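**Progress report, June: Linen and Room Turnover Trial, Arkville guest house**
Prepared for Ginette Langlois, Kastbridge Fund

Ginette, you asked for a plain account of where the money has gone and whether the bedroom routine is worth keeping. My short answer is that parts of it are and parts of it aren't, and I would not sign up for a second year on what we have so far.

## What we were supposed to do

The grant paid for a new way of turning over the bedrooms at Arkville: one fitted sheet per bed in a single color, one cloth for wiping and folding practice, and a set order for doing the room. The Nuvis plan promised that this would cut wasted steps and reduce the laundry. It also promised "consistent results in every room," a phrase I have now read in 5 separate memos without finding out what counts as a result.

We have logged 194 room turnovers since the start. The target for the period was 100, so on paper we are well ahead. I'd be careful with that. The target was set before anyone had walked through the rooms, and a turnover goes in the log whether the bed looks good or not. Someone who pulls a sheet on crooked and leaves gets the same tick as someone who squares every corner.

## The beds

Beige was chosen because it hides wear. It may, but it doesn't hide wrinkles, and wrinkles are most of what guests complain about. The far corners are the trouble, along with whichever side is hardest to get at. People smooth what is in front of them and stop. 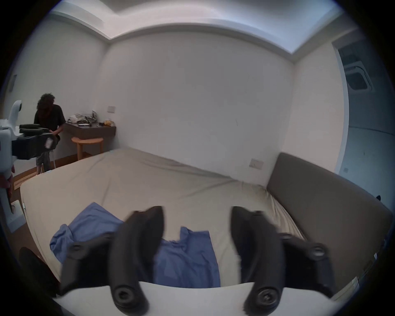
Page 2

I would put the tall upholstered headboards on the list of things to reconsider. They look fine against the white walls, and the gray-brown goes with the sheets. They also make tucking slow, and the written steps never mention them. Trương rewrote step four in the spring to say "finish the headboard end first." Some of the staff follow it. The log has no column for this, so I can't tell you if it helps.

The blue cloths are a similar story. The plan says each one is folded and set down at the foot of the bed before the sheet is checked. In practice they end up crumpled on the mattress and get folded at the very end, if there's time. I asked whether the fold matters to anyone and got two different answers from the same office. My suggestion is to drop the folding step for a month and see if a single guest notices.

## The rooms themselves

Nuvis wants to add the cove lighting and the ceiling vents to the room checklist. I am against it. The checklist already runs to two pages and the second page is mostly skipped. Dusting overhead is a real job, and it should be scheduled as one, with a ladder and enough hours, and kept out of a turnover that is meant to be quick.

Wall switches are a smaller matter. White plates on white walls show fingerprints, and wiping them takes no time. Keep that one.

## Laundry

The savings claimed in the proposal have not shown up. We wash as many sheets as before. What has changed is that sorting is easier with one color, and the laundry staff say so without being asked, which I take more seriously than the survey scores. It is a modest gain and we could have had it without a grant.

## Money

Spending is within the budget lines. Sheets and cloths came in under, training hours went over. I moved the difference across with your approval and the paperwork is in the shared folder. Replacement sheets will be needed sooner than planned because the elastic on the first batch is going slack, and I believe slack elastic accounts for a good share of the wrinkling that has been blamed on technique. Before we pay for more training, I'd like to try better sheets.

## Before the next report

- Add a pass/fail column for corners to the log, filled in by someone other than the person who made the bed.
- Get sample sheets with deeper corners from a different supplier.
- Suspend the cloth fold for one month.
- Ask Nuvis for their definition of "consistent," in writing.

The second installment is due once you accept this report. I would ask you to release the supplies portion and hold the training portion until the corner figures are in.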